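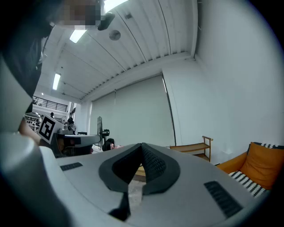 How to fold and sew your own pocket notebooks

I made my first pocket notebook on a train, with a blunt needle and some thread I'd pulled from a hotel sewing kit, and it was terrible. The pages stuck out on one side, the cover was upside down and I loved it so much that I filled it in a fortnight! I've made a great many since then, and I still get a little thrill when the last knot goes in and there's a proper book sitting on the table.

What follows is the simplest sewn notebook there is, the three-hole pamphlet stitch. You can do it in one evening with things you mostly own already. If you can thread a needle you can make this book.

What you'll need

Plain A4 paper, eight sheets or so. Ordinary printer paper is fine for a first go, though something a bit heavier and creamier is lovely to write on.
A piece of thin card for the cover. Old calendars, folders and the backs of sketch pads all work.
Linen or strong cotton thread. I use 18/3 linen, which means a number 18 yarn with three strands twisted together. It's sturdy without being lumpy.
A needle with an eye just big enough for the thread.
An awl, or a big drawing pin pushed into a cork.
A bone folder, or the back of a spoon.
A sharp craft knife, a metal ruler and something to cut on.
A couple of bulldog clips.
A lump of beeswax if you have one.

Find the grain first

Please don't skip this bit, even though it sounds fussy. Paper has a grain, a direction in which most of the fibres lie, and it folds sweetly along the grain and grumpily across it. Bend a sheet gently one way without creasing it, then turn it and bend it the other way. The direction with less resistance is the one your spine should follow.

Most A4 printer paper is long grain, so the fibres run from top to bottom. If you fold it in half to make A5 pages, you're folding across the grain and the book will want to spring open. Cut each sheet in half first, so that you have a stack of A5 pieces, then check the grain again before folding those to A6. With long-grain paper you'd be folding across it once more, so what I do is cut the A4 lengthways into two tall strips and fold each strip end to end... which is also across the grain. Ha! You see the problem. The proper answer is to buy short-grain paper if you're making an A5 book. For a first notebook, use what you've got, press the folds hard and leave the finished book under something heavy overnight.

(Indrek Adomaitis, who taught the evening class I went to in Eltcombe, used to make us close our eyes and bend the paper. I still do it that way.)

Fold the pages

1. Cut your sheets in half across the middle to make sixteen A5 pieces.

2. Fold each piece in half on its own, short edge to short edge. Line up the corners, hold them down with one hand and crease from the middle outwards with the bone folder.

3. Tuck the folded pieces inside one another. Bookbinders call this bundle a section or a signature. Sixteen is a bit fat for one section, so split them into two lots of eight and you'll have enough for 2 notebooks.

4. Stand the section on its fold and tap it on the table, then turn it and tap the top edge. Clip it so nothing slides.

5. Cut the cover card slightly larger than the open pages, score a line down the middle with the bone folder and fold along it. Wrap it round the section.

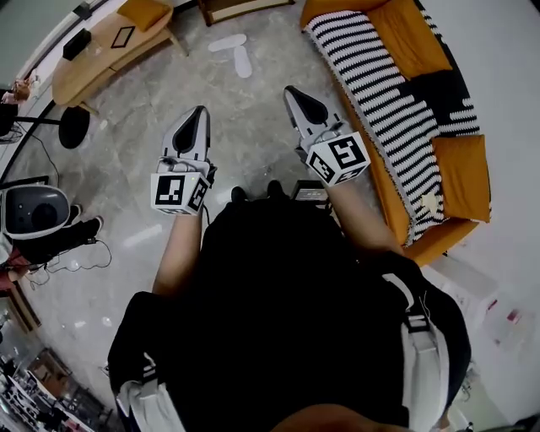
6. Open the book at the centre and mark three points along the fold, one in the middle and one about two centimetres in from each end. Push the awl through each mark, keeping the point right in the crease. Go through the cover too.

Sew it up

Cut a piece of thread two and a half times the height of the book. Run it over the beeswax a couple of times, which stops it tangling and helps the knot to grip.

Start on the inside. Go out through the middle hole and leave a tail of several centimetres. Come back in through the top hole, then run down the inside, straight past the middle, and go out through the bottom hole. Finally, come back in through the middle hole.

You should now have two ends inside, and a long stitch running down the fold between them. Make sure there's one end on each side of that long stitch. Pull both gently, along the fold and never straight up (pulling upwards can tear the paper), until everything is snug. Tie a reef knot over the long stitch and trim the ends to about a centimetre.

If you'd like the knot on show, start from the outside instead. I do this on gifts, with a long tail and a bead — it looks wonderful in red.

Trim the edge

The inner pages will poke out further than the outer ones. That's called creep and every folded book has it. You can leave it alone, or you can trim it with a new blade and a metal ruler. Make lots of light passes and let the knife do the work. One heavy cut nearly always wanders.

When things go wrong

Thread too loose: undo the knot, ease the slack along with the needle tip and tie again.
Holes don't line up: open the clips, square up the section and pierce again from the middle hole outwards.
Cover cracks on the fold: the card is going against the grain. Turn your next piece round.

Once you've made a few, try a five-hole stitch. It's the same idea with two more stops on the way, and it holds a taller book beautifully.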